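Location shooting in Plevholm

Plevholm is an island municipality used as a filming location for feature films, television series and music videos. Film production is the second largest source of seasonal income on the island after the ferry trade, and the name is used in the industry both for the island itself and for the group of locations administered by the Plevholm Film Office, which include the mainland harbor of Vurnby and the limestone plateau known as Morkotlow.

The island first attracted producers of romantic dramas, who came for the west-facing beaches and the long summer evenings. Later productions made wider use of the interior, where the roads carry little traffic and can be closed for a full working day. As of the most recent annual register, 94 productions had been completed wholly or partly in the district.

Geography and locations

The main island measures 226 square kilometers. Its western coast consists of shallow sand beaches separated by low headlands, while the eastern coast is steep and mostly closed to vehicles. The most frequently filmed beach is Long Strand, which has a paved access road, a turning area for trucks and a level field behind the dunes where a unit base can be set up. Short Strand, to the north, is narrower and disappears almost completely at high tide. It has been used mainly for song sequences and for brief scenes with small crews.

Morkotlow lies inland and is reached by a single road from the ferry landing. The plateau is bare apart from juniper and a few stone walls, and it has stood in for deserts, battlefields and, in two science fiction serials, the surface of another planet. There is no piped water on the plateau. Productions bring in their own supply and remove all waste at the end of each day, in accordance with the permit.

Vurnby is a working harbor with a fish hall, a customs house and several streets of painted timber houses. Filming there is restricted during the herring season. The customs house interior, which has a double staircase and tall windows on three sides, has appeared as a hotel lobby, a courtroom and a school.

History

The earliest known production on the island was a silent travel short, of which only one reel survives. Regular filming began several decades later, when a mainland company shot the exteriors of a family melodrama at Long Strand. The film was a modest success, and its closing scene on the beach was reproduced on posters, record sleeves and postcards. Visitors began to ask for the spot by name, and a sign was put up beside the access road.

A second period of growth followed the opening of the car ferry. Until then, equipment had been carried across on fishing boats and unloaded by hand. The ferry allowed generators, cranes and catering trucks to reach the island in a single crossing, and the number of productions with large crews rose accordingly. Several hotels extended their season by a month in spring and a month in autumn to accommodate them.

The best known title associated with the island is Marín, a romantic drama in two parts about a lighthouse keeper's daughter and a visiting surveyor. The first part was filmed over one summer at Long Strand and Vurnby. The second was scheduled for the following spring but suffered repeated delays through fog and high wind, and a number of outdoor scenes were rewritten for interiors. Reviewers of the time noted the difference in tone between the two parts, some of them regarding the second as the stronger film.

Interest from overseas producers increased after Marín was sold abroad. Music video crews in particular found that two or three contrasting backgrounds could be reached in one day – beach in the morning, plateau in the afternoon and harbor at dusk.

Weather

Weather is the principal difficulty of filming in the district. Conditions on the west coast change quickly, and a clear morning is often followed by sea fog before noon. The fog seldom reaches Morkotlow, and experienced production managers keep a plateau scene in reserve for each beach day. Wind is strongest in March and April. Cranes and large lighting frames may not be raised on the beaches when gusts exceed the limit stated in the permit, and the decision rests with the unit's safety officer.

Rain is less disruptive than fog, as most showers are short. Continuity between takes is a more common complaint. Cloud moves fast over the island, and a conversation of two minutes may be photographed under four or five different kinds of light. Some directors have made a feature of this. Others have moved dialogue scenes indoors and kept the coast for wide shots and action without speech. 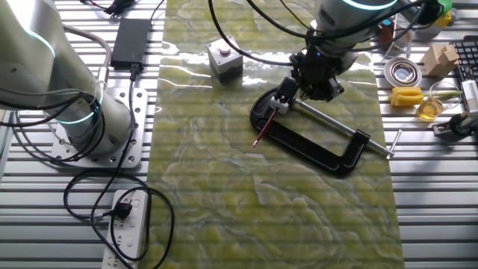 Can a production film at Long Strand without a permit?

Only personal and news recording is exempt. All other filming on the beach, including music videos and advertisements with a small crew, requires a permit from the Plevholm Film Office.

Permits and administration

The Plevholm Film Office is a department of the municipality. It issues permits, arranges road closures and keeps a list of local crew and suppliers. Applications are made in writing and must include a schedule, a map of the proposed unit base, proof of insurance and a description of any stunts, animals or special effects. Simple applications are normally decided within ten working days. Those involving road closures, aircraft or open fire take longer and are also reviewed by the fire service.

Permits are issued for named locations and named dates. A production that loses a day to weather may move to a reserve date without a new application, provided that the reserve date was entered on the original form. Fees are charged by the day and depend on crew size. Student films pay no fee but are subject to the same conditions.

The dunes behind both beaches are protected. Vehicles, tents and cables must remain on the marked tracks, and no vegetation may be cut or moved. Between April and July a section of the northern dunes is closed to all visitors on account of nesting birds. Use of drones is prohibited over the closed section and within a fixed distance of the ferry landing at times of arrival and departure.

Facilities

There is no permanent sound stage on the island. A former boat shed at Vurnby, with a floor area of 3266 square meters, was converted for production use and is divided into one large hall and two smaller ones. The large hall is used for set construction and for interior scenes displaced by bad weather. Its roof is not fully soundproofed, and recording is sometimes interrupted by heavy rain or by the ferry horn.

Hotels and guesthouses in the district offer 186 rooms outside the peak tourist season. In midsummer most of these are taken by holiday visitors, and larger crews are housed on the mainland and brought across by an early boat. Costume storage, laundry and basic workshop services are available in Vurnby. Camera and lighting equipment is generally brought from the mainland, although a small stock of stands, cable and weather covers is held at the boat shed for hire.

Economic and cultural effects

Spending by visiting productions is concentrated in lodging, catering, transport and construction. Local residents are regularly engaged as extras, drivers, carpenters and boat handlers. Many of these positions last only a few days, and the municipality has been criticized for presenting them alongside full-time employment in its annual figures. A later edition of the register listed them separately.

Film tourism has grown more slowly than filming itself. A marked walking route connects the principal Marín locations, beginning at the customs house and ending at the lighthouse. The cottage seen in the first part was a temporary set and was taken down after filming, and a low stone outline shows where it stood. An outdoor screening is held at Long Strand every August, with the program divided between older titles made on the island and one recent release. In the event of fog the screening moves to the boat shed.

Relations between productions and residents have generally been good. Disagreements have mostly concerned parking in Vurnby and the closing of the Morkotlow road, which is the only direct route between the ferry landing and the farms on the southern side. Under the present rules the road may be closed for no more than one full day in any week, and emergency vehicles must be able to pass at all times.

Selected productions by type

Romantic drama: Marín, parts one and two (Long Strand, Vurnby, lighthouse).

Television: two science fiction serials (Morkotlow); a harbor police series, first season only (Vurnby). Later seasons of the police series were made on the mainland with a rebuilt customs house staircase.

Music video: numerous titles, chiefly at Short Strand and on the plateau. The register records these by production company and does not list performers.

See also

Plevholm Film Office
Vurnby customs house
Marín (film)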